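Search this site Go
Print this article | E-mail to a friend

Paid to do less

Carbon contracts are being pressed on hill farmers as the answer to shrinking support. Hubert Marciniak has read one through to the end, and has some questions.

The letter came in November and Irena Kalinowski kept it behind the clock. It was from a firm called Cuvine, and it offered to pay her for the carbon in her soil. She farms 230 acres of rough grass and heather above Skernholm, mostly with ewes and a few suckler cows, and she had never thought of the soil as having anything in it that a stranger might want to buy.

"I rang them up and said, what do I have to do?" she says. "And the lad said, very little. Which I didn't like the sound of."

She was right not to. I have now been through the agreement twice. It runs to 10 years, with an option for Cuvine to extend it and no matching option for the farmer to leave. In return for a yearly payment, the signatory cuts stock numbers, leaves certain fields unploughed and lets a surveyor on to take cores. The payment in the first year would come to £3210. After that it depends on what the cores show, and the cores are taken, tested and interpreted by people Cuvine chooses.

Ask what happens if the reading goes down and the answers become vaguer. Witold Szewczyk, who looks after new sign-ups for the company, told me that soil carbon "responds well to sympathetic management". I asked whether it always did. He said the trend was encouraging. I asked to see the trend, and he promised to send me something. I'm still waiting.

There is a serious argument underneath all this, and I don't want to wave it away. Old payments are being wound down and the schemes meant to take their place are, to put it kindly, unfinished. A farm like Kalinowski's made very little before the changes and will make less after them. If a manufacturer somewhere wants to pay for grassland to be looked after, why should she turn the money down?
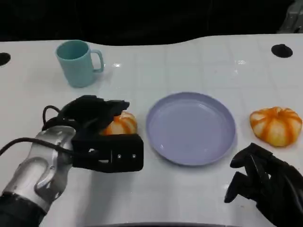
Mug and plate on a white tabletop.

My trouble is with what exactly is being sold. Most of these hills have been under grass for longer than anybody has kept records. The carbon is already in there. Paying a farmer to keep it may be a sensible thing to do, but it's a strange basis for telling customers that a factory's smoke has been cancelled out. Cuvine's brochure gets over this difficulty by talking about "uplift", a word it uses on nearly every page and doesn't once explain.

Obed Dramani advises upland tenants and has had a steady run of these contracts across his desk. He is more patient with them than I am. Some, he says, are decent. He would look first at who pays for the testing, then at whether the obligations pass to a buyer if the farm is sold.

"And read the bit on rent," he adds. "If you're a tenant, the landlord may think the carbon's his. He may have a point, too. It hasn't been tested."

That last remark ought to worry more people than it does. On the Brinutmont estate, next door to Kalinowski's land, tenants have been told to sign nothing until the agents have "reached a position". One of them had already signed. He wouldn't be named, and he didn't much want to talk about it.

The stock question is the one that bothers people at the mart. Cuvine wants Kalinowski's flock down to 200 ewes. Hefted sheep, which know their own patch of hill without a fence, can't be bought back in when a contract ends. The ewes teach their lambs, and once the line is broken it takes years of shepherding to mend it. I could find no mention of hefting anywhere in the agreement. Szewczyk said it was "a local management matter".

Welington Bragança, who buys store lambs for the dealers Sikora, puts it in terms of lorries. Fewer lambs from each farm means more stops to fill one, and at some point he'll stop coming up the dale at all. The farms that didn't sign will lose him as well.

Kalinowski hasn't decided. She has asked Cuvine for a shorter term and for a tester of her own choosing, and has been told that both requests are being looked at. Meanwhile the tups have done their work and she has lambs due in April, more of them than the contract would allow.

February 12, 2021

10 comments | Share | Print | E-mail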